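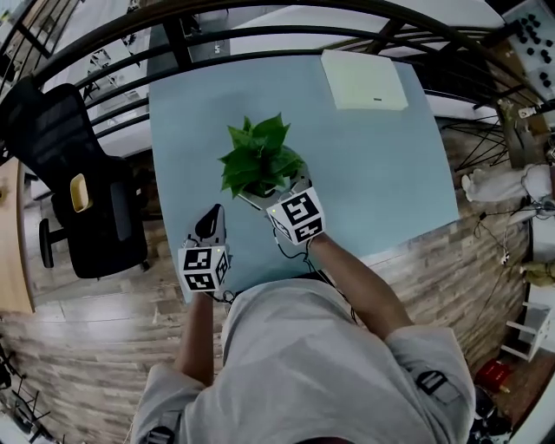 GALERIE · Intérieurs & plantes de bureau

La plante au milieu de la table

On me demande depuis septembre de publier une galerie sur les « espaces de travail végétalisés ». L'expression vient d'une brochure de Plenddale, qui vend des bacs, des abonnements d'arrosage et une certaine idée du bonheur au bureau. J'ai lu la brochure deux fois. Elle promet de la concentration, de l'air pur et des collègues plus aimables, le tout pour 219 euros la formule de départ, pot compris. Je suis donc parti d'une pièce ordinaire, avec une seule plante en pot, et j'ai écrit ce que j'en pensais. Les légendes se lisent dans n'importe quel ordre.

La plante
Une bonne touffe de feuilles larges, brillantes, en forme de cœur, dans un pot blanc. Je ne me risque pas à donner un nom d'espèce, Drita Ivanov m'a déjà repris deux fois sur le sujet et je n'ai pas envie d'une troisième lettre. Elle est presque au centre de la table. C'est joli. C'est aussi l'endroit où l'on voudrait poser un classeur ouvert.

Le pot
Blanc, donc salissant. Les catalogues adorent le pot blanc, parce qu'ils le montrent le jour de l'achat. Chez moi, le mien a pris une auréole de calcaire en un hiver et le vinaigre n'en est jamais venu à bout.

La table
Bleu pâle. Avec le vert des feuilles, le contraste fonctionne, je l'admets volontiers. Pour le reste, Ilir Vukčević soutient qu'un plateau clair « agrandit la pièce ». Je lui ai demandé de combien, j'attends toujours.

La boîte blanche
Plate, carrée, une petite fente sombre sur le bord avant, posée à l'autre bout du plateau. Tant qu'elle reste là-bas, elle ne gêne pas. Une surface de travail finit toujours par garder un objet de ce genre, et tous les articles sur le désencombrement conseillent de le ranger dans une autre boîte.

La rambarde
Du métal noir, en courbe autour de la table. Voilà l'élément que je garderais en premier si l'on me forçait à choisir. Honeylyn Estrella trouve cela un peu sévère et y ferait grimper quelque chose. Je demande qui taillera.

Le fauteuil
Résille noire, accoudoir jaune. La résille, très bien pour l'été. Le jaune, je n'y crois pas : c'est la touche de couleur que l'on ajoute quand on a renoncé à choisir le reste. Živko Kelmendi, qui a le même jaune sur ses rideaux, ne partage pas cet avis.

Le sol
Des lames de stratifié, brun et gris. Pratique sous les roulettes, paraît-il. Pour une plante que l'on arrose à la va-vite, je serais moins tranquille : le stratifié supporte mal l'eau oubliée dans les joints. La brochure n'en dit pas un mot.

Les étagères
Du fil métallique noir d'un côté, une tablette en bois clair avec de petits objets blancs de l'autre. Deux styles, et pourquoi pas. J'aurais mis la plante en hauteur sur le bois et rendu la table à ceux qui s'en servent. Rohani Siregar me répond qu'une plante en hauteur est une plante que l'on oublie d'arroser, et je n'ai pas d'argument contre.

Les câbles
Noirs, emmêlés, suspendus sous une surface où repose un linge blanc. Aucun catalogue de décoration ne montre de câbles. Pour moi, c'est pourtant par là qu'il faudrait commencer, bien avant le feuillage. Un passe-câble coûte moins de 20 euros et n'a pas besoin de lumière.

Prochaine galerie : les cache-pots, si Plenddale veut bien me répondre au sujet des soucoupes.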